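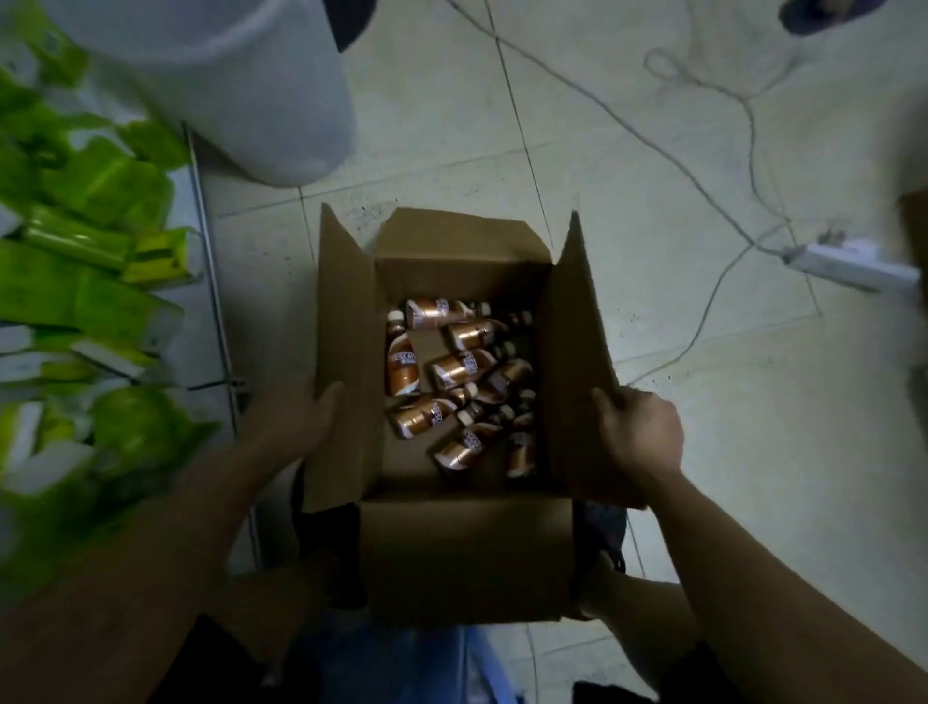

Prinwood Robotics Club
Minutes, Monday meeting (May)
Room: Menon Lab, the end with the big table
Started: 4:10 p.m., once the pizza had been dealt with

Apologies first. Two of the arm team had a chemistry makeup test, and our faculty adviser could only stay for the first half, so we moved the money item up to the top and everything else slid down. If you're reading along with the agenda I emailed, the order won't match. Sorry!

1. Last meeting's minutes

Approved with one fix. I'd written that the drive team "agreed" to give up the corner bench. They would like it on record that they agreed to share it. Done.

2. Money

We have 84 dollars left in the supplies account until the fall. I know, I know. Most of this semester went on servos, and then on the replacement servos. The adviser signed the form for the Tedik entry fee already, so that's paid and doesn't come out of the 84. What does come out of it is silicone pads for the fingers, a roll of the grippy shelf liner, and tape. I asked if we could please agree on one kind of tape. We could not.

Somebody suggested a bake sale. It was put to a vote and passed, and then we all went a bit quiet when I asked who was baking. I'll put a sign-up sheet on the lab door.

3. The shelf task

This was the long one, so get comfortable.

For anyone who missed April: the Tedik challenge this year is restocking. Your robot gets a carton of goods and a store shelf, and it has to get one onto the other, standing up and facing forward. We picked drinks bottles as our practice product, mostly on the argument that if we can do short, round, slippery things we can do a box of crackers. The arm is the Pimard, same as last year, with the new two-finger gripper.

The captain opened by asking what we'd learned from doing the job by hand, and I have to say this was the best conversation we've had all semester. Everybody who had stocked bottles had an opinion. My own is that the box is the hard part. You open the flaps and the bottles are lying every which way, one on its side across another, a cap tucked up against the wall, labels pointing at the ceiling. A person just reaches in and sorts it out by feel. Our planner wants every bottle to be upright before it'll even consider picking one up.

The vision team's answer was that upright was never a promise, it was a starting point (fair), and that they have a version that handles bottles lying down as long as it can see a cap. Then the question was what happens when it can't see a cap. We went around on that for a while. Two ideas survived:

Idea A is to have the arm nudge the pile and look again. Cheap, a little silly, and I love it.

Idea B is to train on lots more pictures of jumbled bottles, including ones where only a shoulder or a bit of label shows.

We're doing both. The vision team takes B and I somehow volunteered for A, so if you see me poking a box with a robot for the next two weeks, that's club business.

There was also a side discussion about flaps. In our tests we've been cutting the flaps off the carton, and the rules don't say we can. They don't say we can't, either. The captain is going to write to the organizers and ask. In the meantime please stop cutting up the good boxes – we're going to need some with flaps if the answer is no. The drive team offered to rig a simple frame to hold flaps outward the way you'd do it with two hands, and they'll bring a cardboard mock-up next time.

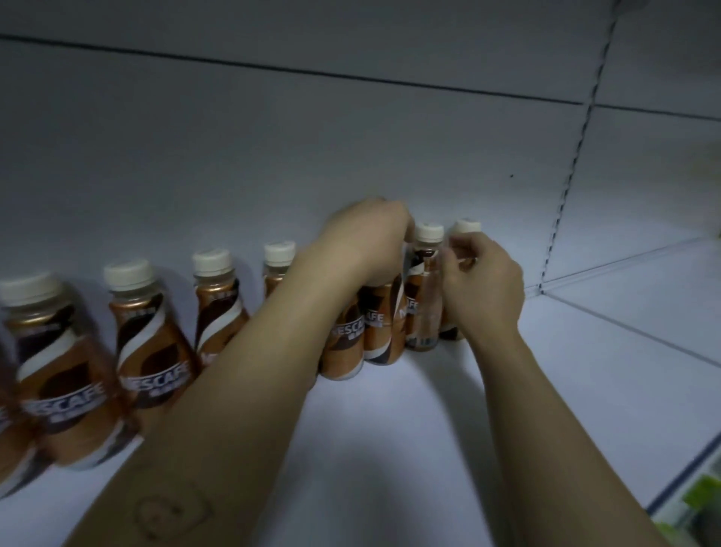
Dinesh Sastry
Club Secretary, Prinwood Robotics Club

4. Putting things on the shelf

Same topic, really, but the whiteboard was full so it got its own number.

The row is where people are so much better than our arm that it's kind of embarrassing. When you line up bottles against a back panel with both hands, you're barely thinking. One hand is on top of a couple of caps, the other has a bottle by the neck, and your forearm is right across the front of the ones you've already put down. Now try explaining that to a motion planner that treats every bottle as a wall.

So the arm team's proposal was to come in from above for everything. The captain pointed out that there's a shelf above, and the Pimard's wrist is not a small wrist. We got out the tape measure. From above works for the front half of the shelf and doesn't work at the back, where the row has to go. Groans all round.

The plan we settled on is to grip at the neck, just under the cap, and come in from the front at an angle. The neck is narrower so the fingers don't have to open as wide, and if the bottle tips a little you can push the base back with the next one. One of our first-years asked why we don't just place each bottle near the front and slide it back. We all looked at each other. It's a really good idea and it's now test number one for the Pimard. (First-years, please keep coming to meetings!)

Labels facing forward: we don't have this yet, at all. The bottles are round, the fingers turn them a bit as they close, and whatever was facing you in the box is facing somewhere else by the time it lands. The vision team can read enough of a label to tell how far off it is, even when they only get the tail end of the brand name. What we're missing is the twist. The wrist can do it. We just haven't written it. I've put it down as an open item with no owner, and I'd love for it to have an owner by next time. Hint, hint.

5. Data

The vision team gave us the numbers. We have 3000 labeled pictures now, and on the test set the detector finds the right bottle 86 percent of the time. That got a round of applause, and then somebody had to ask about the bottles behind other bottles, and the answer was "that's the other 14 percent, mostly." Hands and arms in front of things also trip it up. They'd like to keep those pictures in, and I agree with them, but the arm team thinks we should train only on clean ones for the competition because there won't be any hands on the shelf that day. We didn't settle it. They're going to train one of each and show us.

Labeling party is set for the next open lab evening. Bring a laptop if you have one, and headphones, because last time the music situation got tense.

6. Lab housekeeping

Quick list, all of it from me:

Coil up charging cables when you're done with them.

Practice products are practice products. Please don't drink them. I'm not naming names but the detector does care whether a bottle is full – the see-through part looks different – and so does the gripper.

The emergency stop goes back on its hook on the left side of the bench, every time, even if you're only going out for a minute.

If you change a gripper setting, write it on the card. I lost an entire afternoon to a grip force somebody had bumped up "just to see."

7. Competition trip

The van holds fewer people than want to go, which is a nice problem. The captain proposed that each team sends people first and then we draw for the leftover seats. Passed, with a little grumbling from the drive team, who feel they should be driving. We leave from the Menon Lab loading door. I'll send the time when I have it from the school.

The Pimard travels in its own case and the bottles travel in a carton, flaps on until we hear otherwise.

8. Who's doing what

Captain: email Tedik about flaps, and ask how high the gap between shelves will be on the day.

Arm team: neck grip from the front, then slide-to-back tests. 3 shelf heights, please, not just the comfortable one.

Vision team: jumbled box pictures, plus the two training runs for comparison.

Drive team: flap holder mock-up.

Me: nudging, the bake sale sheet, and asking the office for more cartons before they go to recycling.

Unclaimed: the wrist twist. It's still up for grabs!

9. Anything else

We were asked whether the club shirts could be a color other than gray this year. Long discussion, strong feelings, moved to next meeting.

Finished at 5:45 p.m. Next meeting is the same room and the same time, and the arm team is on snacks.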